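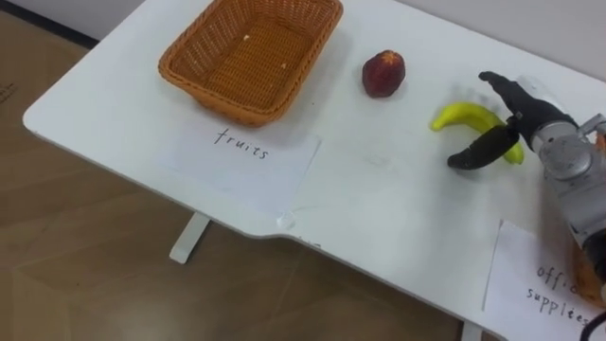 2. Fruit table

Loretta Kapoor reported on the fruit table at Gernesstead, which has been running since the start of term. The wicker basket stays at the back of the white table with the handwritten "fruits" sheet in front of it. People are still putting fruit down on the table beside the basket. Bananas are the worst for this.

Nermina Lazarević asked whether the word on the sheet was large enough. Loretta thought so. It was agreed to leave the sheet as it is and to replace it when it gets grubby.

Crumbs were raised again. The basket is to be tipped out and wiped before each delivery.

ACTION: NL to add the basket to the morning list.

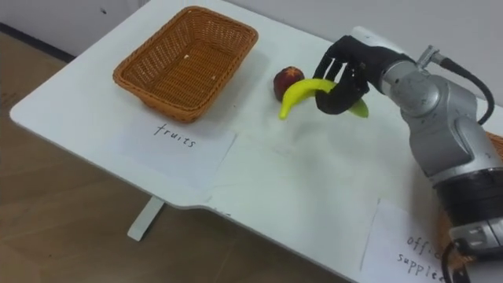 Deliveries from Pruitt come at 8.30 and the fruit should be in the basket by 9. Loretta asked that red fruit goes in first and bananas on top, as last month several were bruised and had to be thrown out. Spare fruit goes to the Trollbridge kitchen at the end of the day.

Spending to the end of November was £941. The meeting agreed to put aside up to £200 for the coming month. A second basket was discussed but not agreed. Nermina will ask Clevutholm what they paid for theirs.

ACTION: LK to confirm the new order with Pruitt.

3. Cupboard keys

There are 4 keys and 5 people who need one. Another will be cut. Until then the spare is to be signed for at the front desk.

ACTION: NL

4. Any other business

The kettle at Trollbridge is leaking from the base and should not be used. Loretta will bring one from home until it is replaced.

The meeting closed at 4.15 pm.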